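3.2 Retainer wear and follow-up

Patients in the study had finished fixed-appliance treatment at one of 4 clinics in the Oltemden group. Each received an upper and lower clear retainer on the day the brackets came off. They were told to wear both full time for the first months and at night after that. Of the 268 patients enrolled, 18 moved away or changed providers before the second visit and were left out of the wear analysis, though their first-visit scans were kept for the comparison of baseline crowding.

Wear was recorded in a paper diary filled in at bedtime. Younger patients could have a parent complete it. We chose the diary over an embedded sensor for reasons of cost, and we accept that self-reported hours tend to run high. Kettani and Abdelaziz found the same problem in an earlier group of adult patients at Pondell, where diaries and sensors were used side by side.
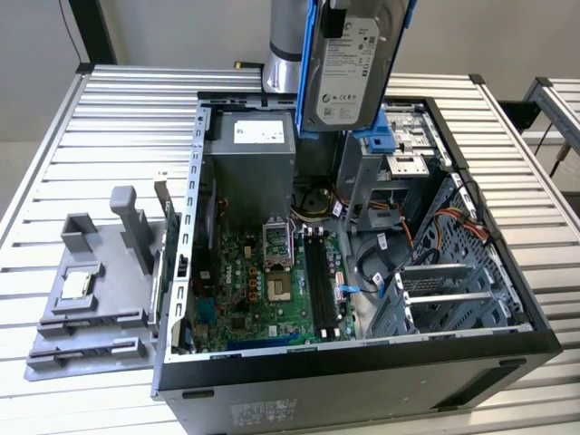 Diaries were collected at each visit and entered by two readers working separately. Where the two entries differed, a third reader (I. Belkadi) went back to the paper page and made the final call. Most differences came from pages where a patient had crossed out one number and written another next to it. A blank evening was counted as no wear unless the patient had noted a reason, such as a lost or cracked retainer waiting for replacement.

Lower front crowding was measured on the digital scans with the usual irregularity index. One examiner (L. Farouk) scored every scan without knowing how many hours the patient had reported. A second examiner (C. Kim) repeated the scoring on a subset drawn at random.

Figure 4. Silver robotic arm above an open desktop computer tower lying on its side on a slatted aluminum worktable.

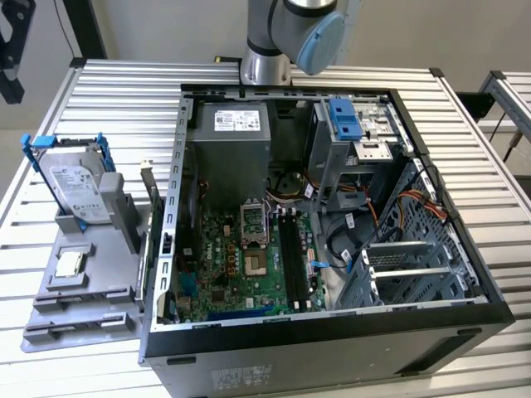
Patients who skipped nights did so mostly on weekends, with Sunday the most often missed. Teenagers missed more nights than adults, but their missed nights were spread out, while adults tended to stop for a week or more at a time, often during travel. The longer gaps went along with more crowding at the second visit. Single missed nights did not show a clear link with crowding in either age group.

Broken retainers were handled by the treating clinic in the normal way. A replacement was made from the stored scan if the patient came in promptly, and from a new scan if not. In the second case the tooth position at the time of the new scan was used as an extra data point.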